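Subject: Re: near-miss cards - do they do any good in a small shop?
List: Hestville Area Workplace Safety Exchange

Hi all,

I've been reading this thread on my lunch breaks and I can't stay out of it any longer! We've been running near-miss cards at our plant in Brirby since March and I am a complete convert, so take everything that follows with that in mind.

For newer people on the list: we cut and finish cabinet parts, with a small warehouse on the back where the trucks load. It's mostly long-time employees plus whoever the agency sends us in the busy season. Until this year our whole system was the injury log and a talk once a month that people slept through (I gave those talks, so I'm allowed to say it).

The first week we put the cards out we got nothing at all, and the second week we got one, and it was a complaint about the coffee. I nearly pulled the box off the wall. Then one of the packers put in a card about the strip curtain on dock door 14. It had gone so cloudy that you couldn't see a forklift coming until its forks were through the plastic. Everybody had been slowing down and leaning sideways to look for ages, and it had never crossed anyone's mind to write it down! We had new strips up in two days, and after that the box started to fill.

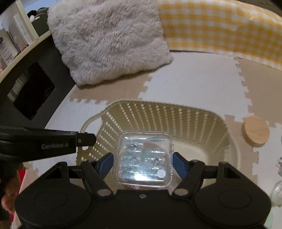 A member of this list wrote in yesterday with the other side of it, and I'm quoting the whole thing below so it doesn't get lost in the digest:

> We tried cards at the Machala site and I would not do it again.
> The first month was great. Then the plant manager set a target for
> every crew, so many cards per person, and by summer we had a
> drawer full of "saw a puddle, wiped up puddle." People were filling
> them out in the truck on the way home. Worse, a guy on second shift
> reported that a guard had been left off a conveyor, and the first
> thing that happened was a meeting about who left it off. You can
> guess how many real cards we saw from that crew afterward.
>
> I'm not saying reporting is bad. I'm saying a small shop with a good
> lead who walks the floor every morning gets the same information
> without the paper. Ours did, before he retired.

OK, so first, thank you for that, I mean it. I agree with a lot of it. The target thing is awful and I've seen it done elsewhere with exactly that result. And the conveyor story made me wince, as we came very close to doing the same thing ourselves in April over a missing push stick.

Where I part ways is the last bit. We have a lead who walks the floor every morning too, and she's terrific, but she walks it at 6:30 a.m. when the saws are off and the aisles are clear. The things on our cards happen at 2:45 in the afternoon when a truck is late and everyone is carrying something. Also, and I say this with love, a good lead retires. You said so yourself!

What we do with a card

I've had a few off-list requests for our routine, so I'll just put it all down.

A card goes in the box with or without a name. I empty the box at the end of first shift and read everything standing right there, so people see me do it. Anything that could hurt somebody tonight gets handled before second shift starts, even if all we can do is rope it off. Everything else goes on the whiteboard by the time clock with a date next to it. When it's fixed, the person who fixed it wipes it off, and I copy it into a spiral notebook that lives in my desk.

The whiteboard did more for us than the cards themselves. Before that, the cards went into my office and as far as the crew could tell they were never heard from again.

The one rule I will go to the mat for: the first conversation is about the thing and where it is. We don't ask whose fault it was at the box. If something really does need to go to a supervisor it goes later, separately, and so far it's come up once.

What it cost

This is the part I had to write up for the owners, so I have it handy. We had 400 cards printed on heavy yellow stock at the copy place in Hestville, and we still have a good stack left. The box is an old suggestion box with a fresh coat of paint. The big item was the dust cart. Card after card said the floor by the edge sander was slick with fine dust by midafternoon, and a couple of people had skated on it without going down. We ended up buying a Duster, the wheeled one, and all told with the hoses and the spare bags it came to 3000 dollars. I figured that would be the end of the program right there! But one of the owners went out to the sander, slid his shoe back and forth a few times, came back in and signed for it.

I'm not going to claim the cart saved us a broken wrist. I can't know that. I can tell you the sander crew hasn't written a card on slick floors since the end of May, and they write cards on everything else, including the radio.

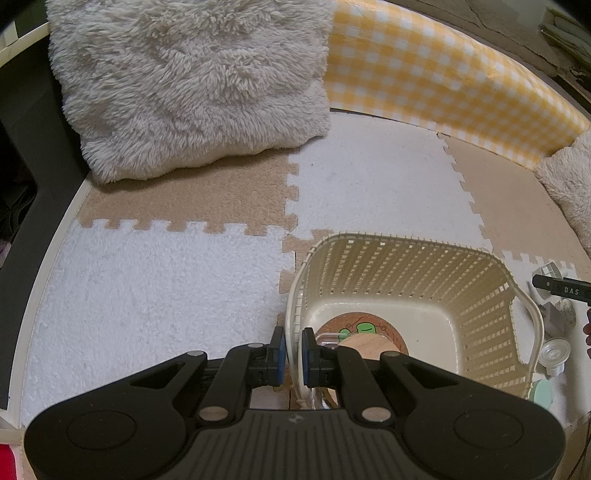 Things I'd do differently

Start with one area. We went plant-wide on the first morning and I couldn't keep up, so a few early cards sat too long and I had to go apologize to people.

Get the agency workers in on it right away. We left them out for the first month without meaning to (the cards were handed out at a meeting they weren't invited to, ugh). They see the place with fresh eyes and their cards are some of our best. One of them asked why the first aid cabinet was behind the pallet wrapper. Good question! It's moved.

Put a Spanish side on the card from the beginning. Ours came later, done on the office copier, and it looks it.

Leave room for a sketch. Half of ours come back with a little map drawn in the margin, and the maps are usually clearer than the writing, mine included.

If anybody wants the card file I'm happy to send it, just write me off-list and tell me whether you want the Word version or the PDF. And I'd love to hear from the Machala poster again about what the crews there do now, and whether anything took the place of the morning walk. Has anyone tried cards in an outdoor yard? Ours turn to mush if it's raining, and the drivers have started leaving me voicemails instead, and I have no idea how to put a voicemail on a whiteboard.

Back to the floor,
Safety desk, Brirby plant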